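April, evening

Second day of the gripper comparison. Roya Ghaffari had the Flarkine fingers on the left arm before I got in, and I put the Thorlacius pair on the right. Same controller for both, same task: pick a roll of tape or a clip off the table and put it in one of the clear bins along the back.

I spent the first half hour on the home poses. The left one was fine. The right one kept stopping too low over its bin, so I raised it by 30 mm and saved it under a new name. I must remember to delete the old one.
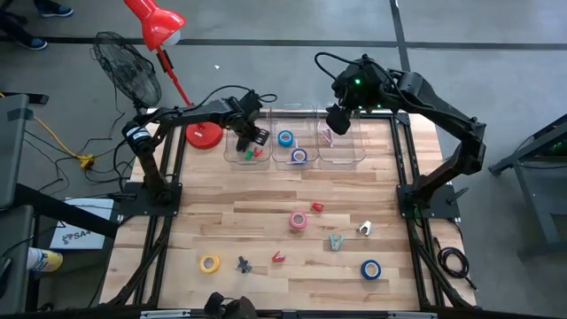
2 min read

The tape rolls are the easy part. Either gripper takes one by the rim if the approach is straight, and the colour makes no difference to the camera as far as I can tell. The clips are harder. When one lies flat there is very little to get hold of, and the Flarkine fingers tend to push it along the table before they close. The Thorlacius ones are slower but they closed on it more often.

We logged 272 picks by late afternoon, counting the ones we stopped by hand. I haven't split them by gripper yet. Roya thinks the difference will shrink once we turn the closing speed down on the left. She may be right – we only changed it for the last 28, and by then I was tired and not placing things very carefully.

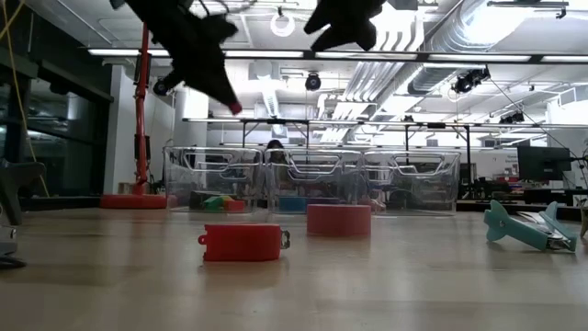

The other thing is the camera view. From low down, the walls of the bins catch the light and Fuvotis loses the edge of whatever is inside. It doesn't matter for picking from the table, but it will when we start taking things back out. I asked Castavell whether they have a matt version of the bins. No answer so far.

Stopped at 6. Left hand is sore from the hex key. Tomorrow we swap the fingers over, left to right, and run the clips again before touching anything else. Need to bring the 3 mm key from home, the one here is rounded off.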